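Keeping the Block Cell Honest
How one tabletop pushing cell at Grestard is squared up, checked and put back in service

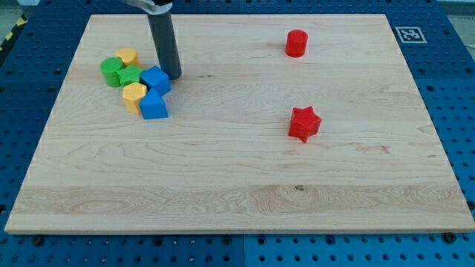 The work surface at Grestard, with the gripper finger beside the green, yellow and blue blocks. The red cylinder and red star stand apart to the right.

The Plarkus cell at Grestard does one job. A single arm, fitted with one long finger, pushes small plastic blocks across a maple board until they are sorted by color or gathered where the task file says they should be. There is no conveyor and no feeder. Most of the maintenance budget goes to keeping the arm, the board and the overhead calibration in agreement with one another.

Raquel Cunha has run the cell since it was moved from the Borkesora building in December. Her log for the period is mostly short entries: finger re-seated, board shifted, marker card replaced. The longer entries describe faults that looked like software and were traced to a fastener.

The table is a perforated type, blue, with a regular grid of holes. Everything that must stay put is referenced to that grid. The board rests flat on top, and bolts in the holes just beyond its near corners give the crew a fixed line to check against. When the board is lifted for cleaning, it goes back with its front edge parallel to the near row of holes. Cunha checks this with a steel rule at both ends. The limit in her procedure is 2 millimeters of difference. Beyond that, the finger's commanded path and the edge of the board begin to disagree, and a block pushed toward the margin can end up on the table.

Maple was chosen over a coated panel after trials with both. The coating gave a more even slide for the first weeks, then wore in lanes where the finger traveled most. Bare maple wears too, but slowly, and it can be sanded and turned over. The grain has some effect on the vision system. A knot or a dark streak is sometimes picked up as a small object at low exposure, so the exposure is set with the board bare and left alone after that.

The finger is the part that needs the most attention. It is a dark gray cylinder with a rounded lower tip, held at the top in a metal bracket. In normal running it should pass just clear of the wood. Too high, and it rides over the short blocks or tips the tall ones. Too low, and it drags, which loads the wrist joint and trips the force limit. The height is set with a feeler gauge at 9 points on the board, beginning near the center and working out to the corners. If the corner readings disagree with the center, the board is suspected before the arm is.

Khrystyna-Mariia Antoniuk, who handles the control side, wrote the check that follows a height change. The arm is driven at low speed over a fixed route while the controller records wrist torque. A clean trace is nearly flat. A rise that repeats at the same location means contact with the wood. A rise that moves from one pass to the next usually means a loose bracket screw. "Tighten first, then measure," her note on the controller door reads. "A measurement on a loose bracket is a wasted measurement."

Position is checked against a square black-and-white marker card on the table, past the far right corner of the board. The card is read at startup and again after any collision stop. Earlier cards were paper and curled at the corners in dry weather, which shifted the computed origin. The current ones are supplied by Cho on stiff stock, and a replacement is followed by a full recalibration in every case.

Blocks are a smaller concern, though they are not ignored. The set includes cylinders, stars, a cube and a pentagon, and each shape reacts to the finger in its own way. Cylinders roll off the tip unless they are pushed near the centerline. Stars catch on it. A tight group is the hardest case, as pushing one block moves its neighbors, and Antoniuk begins many of her tests from such a group for that reason. Blocks with scuffed bases are pulled from use, and the rest are wiped with a dry cloth.

After a full service, the cell has to complete a series of 88 pushes before it is handed back. Any miss is logged with the block shape and the direction of travel. Two misses in the same direction send the crew back to the bracket screws and the steel rule. The last time that happened, the fault was a wood chip under the far edge of the board.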